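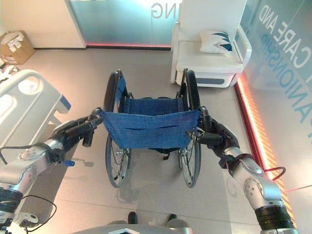

**Figure 6.** Start of a push task from the robot's head camera: both grippers closed on the handles of the folding wheelchair.

### 4.2 Teaching the two-handed push

Of all the tasks in the student project, pushing the wheelchair was the one everybody wanted to work on, and it turned out to be the richest by far. A folding chair is a lovely test object. It rolls easily, it has a mind of its own when the front castors are turned the wrong way, and it punishes any difference between the two arms straight away. If the left gripper leads by even a little, the chair starts to swing (our first team learnt to spot this by ear, from the change in the sound of the wheels on the tiles).

The starting pose in Figure 6 was used for every run. With a gripper on each handle, the arms and the chair form one closed loop, so the student driving the robot has to think of both hands as a single tool. We split the task into grasp, straight push, turn and release, and each student practised the parts separately before joining them up. Oleksandra Kushnir, who led the second team, suggested starting with the turn instead of the straight push. We were doubtful, but her team's runs were so much smoother by May that we changed the order for the whole class!

In total, 16 students recorded 168 runs, giving 1058 labelled segments after trimming. Labelling was done in Sernero, a small tool written by Steinar Ladefoged for an earlier year of the course, and each segment was checked by a student from another team. Disagreements were mostly over where a turn begins. We kept both labels in those cases, and they proved very useful in Section 5.

The room itself adds a good deal to the task. The bed stands to the left of the chair and the armchair ahead on the right, so a turn in either direction needs some planning. Glass walls and strips of red light close off the far side, and the head camera takes in all of this along with the backrest and both rear wheels. We left the furniture where it was between runs, and only the target position changed.

What pleased us most was how quickly the teams began to argue about grip. Some held the handles firmly throughout, others eased off during turns and let the chair find its own line. Both styles are present in the data, and we compare them next.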